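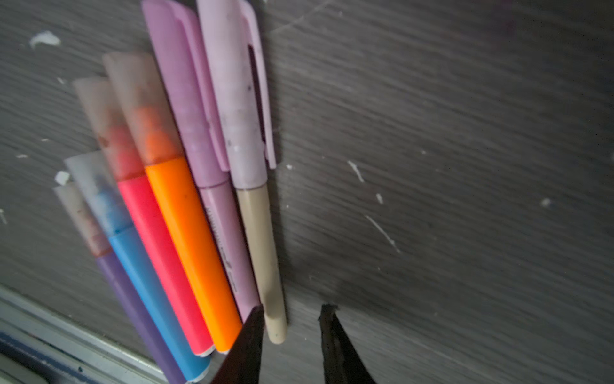 You'll hate the armrests by July, Nam-gil Yeon told me when I said I was buying the Wurkimau, and everything else about that chair you'll be fine with. Well it isn't July yet and I hate the armrests. So, fair call.

Home Reviews Desks Chairs Lighting Archive Contact

Wurkimau study chair, long-ish term review
May 31, 2022
By Ferhat Yalçınkaya

Quick one tonight, got marking to finish. I've had the Wurkimau for 15 weeks. Paid for it myself, full price, no discount code at the bottom of this so don't go looking. It replaced a Fakir, which some of you will remember me moaning about – the one with the seat that sank slowly through the afternoon until your chin was level with the keyboard.

Assembly. Took me 90 minutes on the loungeroom floor. The booklet is all drawings, no words, and the drawing for the tilt plate is upside down compared with every other drawing. I put it on backwards. Took it off. Put it on again, backwards. If the lever ends up on your left, you've done what I did. The hex key in the bag is soft rubbish, use your own. Bolts are decent though and there was one spare of each size, which I've kept in an envelope and will lose.

Seat. Firm. Firmer than the Fakir by a mile and I thought I'd sent myself broke for a park bench. Give it a fortnight. It does ease up, or I did. The front edge slopes off nicely so no numb legs, even on report-writing nights. Fabric is a charcoal weave, picks up cat hair, comes off again with a damp rubber glove. Have spilt tea on it. Dried with a ring. Ring came out with dish soap and a bit of swearing.

Back. Best part by far. Lumbar bit slides up and down on a track and actualy stays where you leave it. I'm tall-ish, have it two clicks from the top. My daughter uses the chair for homework and drops it to the bottom, takes her a second. No screws, no knob to overtighten. Wish everything worked like that.

Tilt. Locks in three positions. Middle one is useless to me, too far back to type, not far enough to nap. Tension knob is under the seat at the front where you can't see it and it needs a lot of turns. A LOT. Set it once and forget it's there.

Armrests. Ok. They go up and down, they swivel in and out, and they don't lock on the swivel. So every time you push up out of the chair one of them swings away and you lurch. Every time. I've barked my elbow on the desk more in three months than in the ten years before. I rang the shop, very nice bloke, told me it was "a comfort feature". Right. Currently have a strip of bike tube jammed round the left one, which helps, looks awful. You can take them off altogether (two bolts a side) and I might.

Castors. Hard ones as standard. Fine on carpet, a racket on floorboards, and they'll mark soft pine. I bought a set of Zasen soft castors, same stem, pushed straight in. Night and day. Should come in the box at this price.

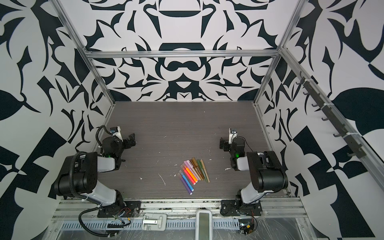 Mine started squeaking in the second week and the shop wouldn't budge, a reader wrote under the first-look post, so is yours quiet or are you just being kind to it? Quiet, so far. One creak around week six, turned out to be a bolt on the back bracket I hadn't done up properly. Nipped it up, gone. Worth going round all of them once after the first month. If yours is squeaking from the gas strut that's a different story and I'd be pushing for a replacement, the warranty is 24 months and struts are covered, page at the back of the booklet.

Compared to the Sumov – a few of you asked. Only sat in the Sumov at a mate's place, for one long dinner's worth of spreadsheet. Softer seat, armrests that behave, back not a patch on the Wurkimau. Costs more. If you sit for 8 hours straight I'd still take the Wurkimau. If you're up and down all day, Sumov, save your elbows.

Colour choice is charcoal or a sort of mushroom. Get the charcoal.

Would I buy it again, yeah, and I'd take the arms off before I'd even put it together. Four out of five. Would be three with the orignal castors.

Footrest review next, when it turns up. It's been at the depot for ages.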